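11 October 2023
By a staff writer

Interior paint fails at the washing stage, according to the coatings chemist who runs the scrub bench at Tautahi in Rinport. "Most complaints are burnish, a change in gloss - the film is still intact," she said. Her lab tested 836 panels over 7 months. Flat finishes marked after roughly 2,000 strokes.
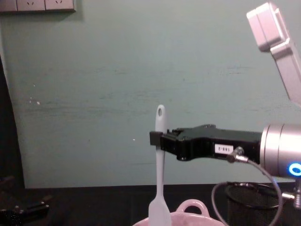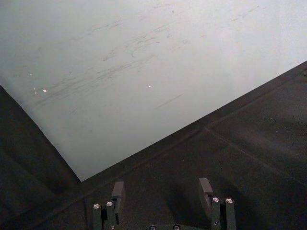
Scuffing on painted and pale surfaces.

She recommends a 4-week cure before any washing. "The binder is soft until then," she said. The next series starts in November.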